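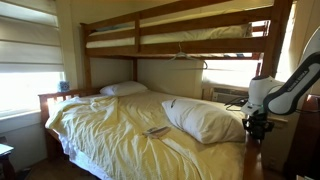 Quick one before work. Deposit saga, part whatever. Moved out of the Eradska flat in September, left it clean, handed keys in. Paid 2,375 at the start. Got back 2,000. No letter, no list, nothing — just a smaller number in my account.

Rang Ollard, the letting agents. They said ask Koster, who do the inventories. Koster said ask Ollard. Round and round for a whole lunch hour.
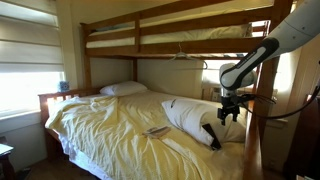 A reader who rents through Ollard too commented that I should stop ringing and put it all in writing, and ask for the check-in report by name, as they had to send hers once she'd done that. So I did. Email sent, kept it short, asked for recipts for every deduction. 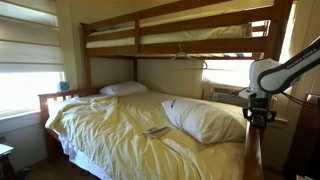

Reply came at teatime. 73 for "key admin", the rest for cleaning. My tenancy agreement doesnt mention key admin anywhere, I've read it twice now. So it's going to dispute. Form's half filled in, need to dig out the check-in report and my bank statement. More when I hear back.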